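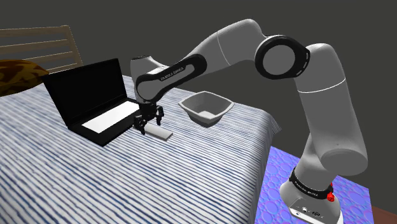 Bed-clearing task in simulation: arm, laptop, bowl and the small white bar.

Can they clear a bed yet? (household manipulation, sim results)

gantry_left
Posting the May numbers as promised in the shop-floor thread. The task is clearing a bed before the sheet is changed. Objects go from the mattress to a side table. Scene and scoring come from our Volurar set, which we keep in-house for now. The arm is a Franka on a fixed base at the bedside with the stock two-finger hand.

700 episodes, start poses randomised. 519 ended with every object off the mattress and nothing dropped. The small white bar accounts for most of the failures. It lies flat, it is thin, and the fingers have to come down either side of it without pushing into the mattress. The bowl is easy by comparison, one finger inside the wall and one outside. The laptop is scored separately because the policy has to close the lid before it does anything else with it.

My reading is that tidying of this sort is close to usable if you accept a person checking afterwards. Interested in other views.

torque_ripple
Is the mattress deformable or a rigid box with a cloth texture on it?

gantry_left
Rigid. Contact stiffness is tuned down a little so the fingers don't bounce.

torque_ripple
Then I wouldn't use the word usable. A real mattress gives under the fingertips and the object sinks with it. On a thin flat part you lose your clearance exactly when you need it. We had the same thing picking gaskets off foam trays. Sim figure was very good, and the real cell spent its first month shoving gaskets into the foam.

hobnail
Agree with torque_ripple on the mattress, but the stripes bother me more. If the policy sees RGB, that sheet is a hard background for a pale object, and a plain white sheet would be harder again. Did you randomise textures?

gantry_left
Sheet, pillow, rug and wall are all randomised. The one in the picture is draw 26. Purple bubble rugs are what you get when you let the sampler choose. White on white is included and it is the worst case by some distance.

second_shift
I run a packing line, so take this from that side. We have two arms on case loading and they earn their keep. The cartons are all the same size and they arrive at the same place. When someone changes the carton supplier we lose a morning. A bed has none of that. Every bed is a changed supplier.

Also, how long does one episode take? I can't see it in the post.

gantry_left
Cap is 20 minutes of simulated time per bed. Most successful runs finish well inside it, but I don't have the median to hand.

second_shift
I can clear a laptop, a bowl and a remote off a bed in one trip.

hobnail
Cycle time is the wrong measure for a house. Nobody is waiting on the bed. If it is done between breakfast and lunch, that will do. I would count interventions per day instead.

second_shift
Fair for the bed. Less fair when the same arm is supposed to do the dishes, the washing and the floor, which is how these things get sold. And this one is fixed to a base by the bed. You'd need one per room, or a mobile base, and then your reach and your calibration go out of the window.

mangle_and_press
Hospital laundry here, not a robotics person. Clearing the bed is the small part of the job. Getting the old sheet off, the corners on and the pillow into a clean case is where the minutes go. We looked at a Brusamex feeder two years ago. It spreads and feeds flat sheets well and it is a large machine that does that and nothing else. The rep was quite clear it would not touch fitted ones. Has anyone here seen an arm put a fitted sheet on a real mattress, unassisted, more than once in a row?

torque_ripple
Once in a row, yes.

gantry_left
Single arm, no. Two arms on a crib-size mattress, with the corners marked. I wouldn't claim that transfers.

feeler_gauge
Disagreeing with the general gloom. Five years ago nobody here would have started 700 episodes of mixed objects with one policy and expected to count anything. Shop-floor experience makes people too strict, because a line needs every cycle. A house can stand a fair number of misses if the machine stops safely and says which object it left behind. What happens in the failed runs? Dropped, or left in place?

gantry_left
Mostly left in place. It makes repeated attempts on the bar and times out. Drops are the smaller group, nearly all from the bowl being tipped against the edge of the table. I'll put up the split when the logs are cleaned.

feeler_gauge
Then I'd call that a decent result. Left in place costs the householder nothing.

torque_ripple
It costs them nothing in simulation. Closing jaws repeatedly on a bar that won't lift is another matter. What is your force limit on the approach?

gantry_left
Set in the controller, but contact forces against a rigid mattress mean very little, so I'd sooner not quote a figure. Point taken.

hobnail
Is there a plan for hardware?

gantry_left
Yes. Mansour have a test flat and have offered us the bedroom. Same arm model, real mattress, objects as close to the sim set as we can buy. The Proto fingertips go on for that, the soft ones with the thin leading edge, with the stock tips as a baseline. I'd expect the bar to get worse and the bowl to stay where it is.

second_shift
Put a duvet on it.

gantry_left
After the sheet.

mangle_and_press
Please report the ones where someone had to step in as well. The last three demos I sat through left those out.

gantry_left
Will do. Interventions get their own column, with the reason for each.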